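Small arms, written rules

What a two-page house standard does for people who work beside desktop robots

Oct 13, 2025

The first version of the rules at Hustus was a sticky note. It said "ask before you plug it in", and it stayed on the cupboard door until the glue gave out. The second version runs to two sides of paper and has been in use since March. It covers every desktop arm in the building, whether bought as a kit or printed in the next room, and new staff sign it before they get a key.

Large industrial robots come with thick books of standards and a trained person to read them. A desktop arm comes in a box, or as a set of files, and it often ends up beside somebody's keyboard. It can still pinch a finger, pull a lamp over or cook a motor. The people who wrote the Hustus sheet wanted something that would be read to the end.

It starts with the bench. Each arm has its own surface, and nothing goes on that surface unless the task calls for it. Mugs, phones and spare screws live elsewhere. The objects for the task are listed on a card before the power goes on, and the card is kept with the results.
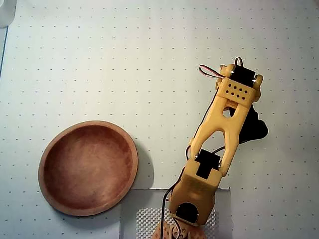

Édgar Huanca would go further and keep the power switch off the bench altogether, on a post at elbow height, so that a person can hit it without leaning over a moving arm. He also thinks the card is a waste of time for short tests, and that people fill it in afterwards from memory.

The sheet takes his first point and leaves the second. The switch must be within reach of the operator's free hand and outside the reach of the arm at full stretch. Finding that line is part of setting up. With the motors off, one person moves the arm by hand to its furthest point on each side and marks the limit with tape. The tape stays down until the arm is moved to another bench, and then the job is done again.

Cables get a section to themselves, the longest on the sheet. In the first months of keeping a fault log, Hustus found that loose or strained leads caused more stoppages than software did. The rule now is that every lead must have enough slack for the full movement of the joint it serves, and no more than that. Leads are checked at the start of each session by moving the joints slowly from end to end with the power off. Any lead that catches is tied back. Any lead with a nick in the sleeve is replaced the same day, and the old one is cut in half so that it can't find its way back into the drawer.

Printed parts are treated as things that wear out. Brackets are looked over for cracks near the screws every 60 hours of running time. The sheet asks for the hours to be written down by hand, in a notebook tied to the bench, and a missing entry counts as a missed check. Plultex, which shares the floor, uses a spreadsheet for the same purpose and seems happy with it. 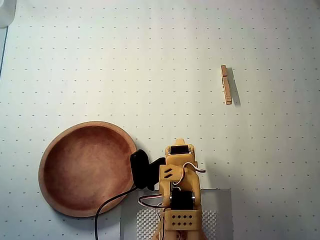
Speed is the part that causes arguments. A new program is run at low speed for its first 5 passes with one person watching and one hand near the switch. After that it may go to working speed if neither the arm nor the objects have done anything unexpected. One surprise puts the count back to nothing. People with deadlines dislike this, and the log shows that it gets skipped on Friday afternoons more than at any other time.

Zapata, a training workshop that borrowed the sheet in the spring, changed the wording for its students. There, low speed applies all day and no arm may be left running while its operator is out of the room. Hustus allows an absence of up to 2 minutes, with a sign on the bench. The difference has been discussed at length and neither side has moved.

Reporting is kept short on purpose. Anything that touches a person is written up, even if it leaves no mark, and so is anything that falls off the bench. The form has room for what the arm was told to do, what it did, and who was nearby. Names are taken off before the reports are read out at the monthly meeting.

The next revision is due in the new year. It will add a page on batteries, which the current sheet ignores, and a line about long hair and lanyards that Elus, the firm next door, has had in its own rules from the start.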